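Glass lid (cookware)

A glass lid is a cover for a pot, pan or casserole made wholly or mainly of heat-resistant glass. Glass lids are sold with most mid-priced cookware sets and with many small electric cookers. They differ from metal lids mainly in letting the cook look at the food without uncovering it.

Materials

Two kinds of glass are in common use. Tempered soda-lime glass is the usual choice for lids that sit on top of a pot. It is made by heating a shaped piece of glass until it begins to soften and then cooling its surfaces quickly with jets of air. The outer layers are left in compression, and the lid becomes several times stronger than untreated glass of the same thickness. If it does break, it falls into small, fairly blunt pieces.

Borosilicate glass expands less when heated and stands up better to sudden changes in temperature. It is more often found in ovenware, where the dish and its cover are made from the same glass. Borosilicate lids are generally heavier and cost more to produce. Older household sets may include lids of glass-ceramic, which can be clear or tinted amber.

Construction

Most stovetop glass lids consist of a shallow dome, a rim and a knob. The dome adds stiffness and directs condensed steam toward the edge, where it runs back into the pot. The rim is usually a band of rolled stainless steel crimped over the edge of the glass, which is the part most easily chipped. Since the 2000s, silicone rims have been offered as well. They are quieter in use and can fit pots of slightly different diameters, but they hold odors and may discolor.

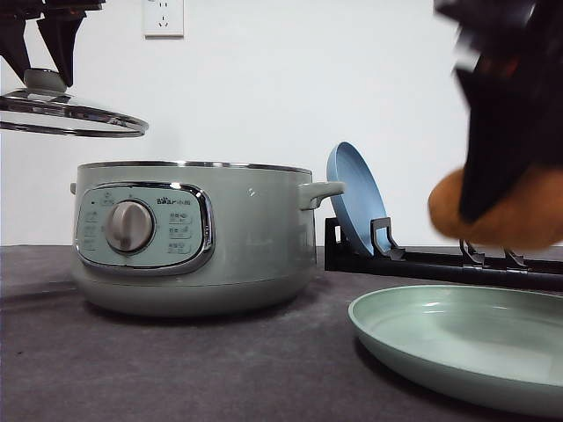 Knobs are fastened through a hole drilled in the center of the glass before tempering, because tempered glass cannot be drilled afterward. A screw passes up from the underside, with a washer to keep the metal from bearing directly on the glass. Phenolic plastic, steel, wood and silicone are all used. A short cylinder with a rounded cap, like the pale gray knob on the steel-rimmed lid shown with a sage-gray electric pot, gives the fingers something to close on from any side. Loop handles leave more room for a gloved hand but make lids harder to stack. Knobs work loose over time and can be retightened with a screwdriver, and replacements are sold separately in standard screw sizes.

Many lids also have a steam vent, a small hole lined with a metal grommet. The vent lowers the chance of boiling over and keeps the lid from rattling. On lids for rice cookers and slow cookers it may be larger, or fitted with a valve.

Sizing

Lids are sized by the inside diameter of the pot they are meant to fit, in centimeters or inches. The rim has a step that drops inside the pot wall, and a lid of the wrong size will either rock or fail to seat. Diameters between 16 and 28 centimeters are the most common. Manufacturers do not always measure in the same way, and two lids with the same marked size can differ by a few millimeters. So-called universal lids have several concentric steps and cover a range of pots, usually with a looser fit.

Use and care

Tempered lids can generally be used on the stove and washed in a dishwasher. Oven limits vary with the knob and rim, and the manufacturer's figure applies to the whole lid and not only to the glass. Broilers are normally excluded. A hot lid should not be set in cold water or on a wet counter.

Scratches and edge chips weaken tempered glass, and a damaged lid may shatter some time after the damage was done, occasionally with no heat applied. Lids with visible chips should be discarded. Tempered glass is not accepted in most bottle recycling programs.

Cloudiness on the inside is usually mineral scale left by hard water. It can be removed with diluted white vinegar. Grease tends to collect under the rim and around the base of the knob, and cleaning there is easier once the knob has been unscrewed.

Comparison with metal lids

Metal lids are lighter, do not shatter and tolerate higher oven temperatures. They are preferred in restaurant kitchens, where cookware is stacked and dropped often. Glass lids suit dishes that need watching but lose heat when opened, such as rice, steamed vegetables and custards. Steam on the underside can obscure the view early in cooking, particularly when the contents are boiling hard.

See also

Casserole dish
Pressure cooker
Tempered glass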